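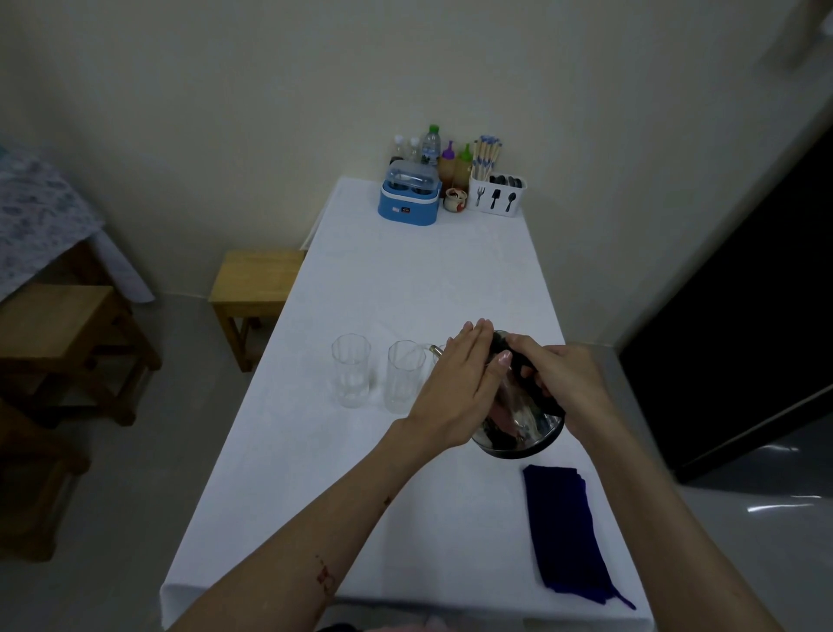 How long should a junior compositor's reel be? Ninety seconds if every shot holds up, sixty if you have any doubt about the last few.

I run intake for the comp department at Fastholm. We opened three junior seats in April and got 275 applications. I watched all of them. Putting some notes here for people who applied, and for people who will apply next time.

Of the 275, 39 went on to a second look. A second look means a comp supervisor watches the reel with me and we stop on frames. Most reels don't get stopped on frames. Most get one play at normal speed.

Best shot first. I know every school says this. A good third of the reels I saw opened with a logo animation of the applicant's own name, with sound. I skip those. So does everyone I work with.

Put your name, your email and the job you want on a plain card at the start. Three seconds. Same card at the end. If you want comp, write compositor. "VFX artist" makes me guess, and I will usually guess wrong.

A breakdown sheet matters more than people think. One page, PDF, shot number and what you did on it. "Shot 4: keying, edge work, grain match, CG car supplied by classmate." That's enough. I don't need a paragraph on your creative journey.

133 applications had no breakdown sheet at all. Some of those reels were good. When a reel is good and there's no sheet, I have to write and ask who did the lighting, and the answer takes a week, and by then the supervisor is on another show.

Group projects are fine. Nearly everyone's best student work is a group project. Say so. We had two reels with the same spaceship landing shot, and both applicants claimed the full comp. Neither went forward. It may have been an honest mistake on one side but I had no way to sort it out.

What I look at in a comp shot, in the order I look at it: edges, black levels, grain, then whether the thing sits on the ground. If the edges are crunchy I have made up my mind before I get to the rest.

Hair is the usual test. A clean key on someone with short hair against an evenly lit green screen tells me very little. A decent key on flyaway hair with a bit of spill tells me a lot, even if it isn't perfect.

Invisible work is underrated on student reels. Rig removal, a sign replacement, a sky that changes and doesn't draw attention. That is most of what a junior does in the first year here. One of the people we hired had a 40-second reel with no explosions in it — two cleanups, a window replacement and a crowd extension.

If you do show a cleanup, show the original plate. A side by side or a wipe is fine. Keep it short. I don't need to see all 14 layers fly apart in 3D space.

Music: pick something unobjectionable or leave it silent. I watch with the sound off. My coworker watches with it on and gets annoyed by it.

Tutorial shots. We recognize them. The Jalier course has the train platform set extension, and I counted 22 of those. It's a good course and the plate is nicely shot. Do the exercise, learn from it, then go film your own street with your phone and do it again. Put that one on the reel.

Somebody asked about the Girkura certificate. It doesn't hurt. It doesn't move you up the list either. It tells me you know where the buttons are in the software, and we'd be teaching you our own setup in the first two weeks anyway.

Hosting. Use a normal streaming link with a password that works. Put the password in the email, beside the link. I had 11 dead links this round. I wrote back to every one of them and seven replied. Download-only files are a problem for us because the intake machines sit outside the production network and the security people don't like strange zip files.

Cover letters can be four sentences. Who you are, what you want, when you can start, whether you can legally work in Canada. Please include that last one. We do sponsor at senior level but not for junior seats at the moment, and I'd sooner tell you on day one than after an interview.

On location: these seats are in the studio four days a week, with Wednesday at home if you want it. The posting said so. A lot of people asked for fully remote. There are shops that do it, Munshi among them last I heard, and it's worth looking there if that's what you need.

The test. Shortlisted people get a single plate and an element and have two evenings with it. We pay for the time — $500 flat. If a studio asks for a week of unpaid test work on a shot that looks like it came from a real show, ask them what show it's for.

Nobody has to finish the test. One hire this round sent back an unfinished comp with a tidy script and a short note listing what was left and in what order they'd do it. The supervisor liked the note as much as the comp.

Tidy scripts, since I brought it up. Label your nodes. Backdrops with plain names. Another artist is going to open that file at six in the evening with a delivery at nine.

Interviews run half an hour. We ask about one shot that went badly. Have one ready. "I matched to a bad reference and had to redo the grade" is a perfectly good answer.

If you got a form rejection from us, you can reapply. We keep notes for a year and they're mostly about the work. Several of the 39 had applied before, and the newer reels were clearly better.

Replies to everyone from the April round are out as of this afternoon. If you haven't got yours, check the spam folder, then write to the recruiting address on the posting. Please don't send reels to me here, I can't log them from this account.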